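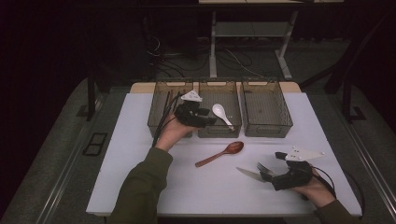 Photo: Souad Ouazzani

The kitchen drawer at Youssra Hajji's apartment in Vikinton had not closed all the way since December. A ladle was the usual problem. It would roll onto its back, catch the underside of the counter and hold the drawer open an inch, and whoever was cooking would reach in with two fingers and push it flat again.

Hajji sorts other people's kitchens for a living. She started in closets and garages and moved over to kitchens when she noticed that clients kept asking her the same thing at the end of the day, which was whether she had time to look at the forks.

"People will spend 2,000 dollars on a stove and keep their silverware in a heap," she says. "Then they tell me they don't like to cook."

Her method begins with a clear surface. Everything comes out of the drawer and goes onto a table, and the drawer gets wiped while it is empty. Then the pieces are sorted into open baskets instead of the molded tray that most drawers come with. She likes plastic ones with perforated walls, so crumbs fall through and a spoon that went in damp has a chance to dry. A slot in the rim to use as a handle is worth having. Smoky brown is her preference for color. Clear plastic shows every water spot, she says, and solid plastic hides what is at the bottom.

Three baskets in a row along the back of the table is the usual setup. Knives and forks are picked up together, a pair at a time, and separated at the basket. Wooden spoons wait until the metal is done. Hajji keeps them apart because wood holds moisture longer and because a fork will scratch the bowl of a spoon if the two ride around in the same basket for a year.

The question she hears most is how many of each thing a household needs. She won't give a number. She asks how often the dishwasher runs and how many people sit down on an ordinary night, and she lets the client work it out. One couple in Fistow kept 32 teaspoons and could explain every one of them. She left them all where they were.

Other cases take longer. The biggest job she has done was the kitchen of a retired caterer in Ritport, who had brought the contents of her business home in boxes and wanted them counted for a sale. The final list ran to 3,365 pieces, about 1,000 of them dinner forks. The work took most of a week. Hajji bought the baskets for it at Badawi, a restaurant supply store near the bus station, and went back twice for more.

Not everyone wants baskets. Some drawers are too shallow, and a basket that stands taller than the drawer has to live on a shelf or the counter. Hajji tells clients to measure the inside height of the drawer first, then the longest utensil they own, and to write both down before going to the store. For shallow drawers she goes back to the flat tray and moves the cooking tools somewhere else.

She is firm about a few smaller points. Table knives go in with the handles all facing the same way. Sharp knives stay out of the baskets entirely. Anything that hasn't been used in a year goes into a paper bag in the hall closet, and if nobody has gone looking for it in another six months, the bag can leave the house.

Her own drawer was finally done this spring, on a morning when a client canceled. The ladle now hangs on a hook beside the stove, next to the strainer.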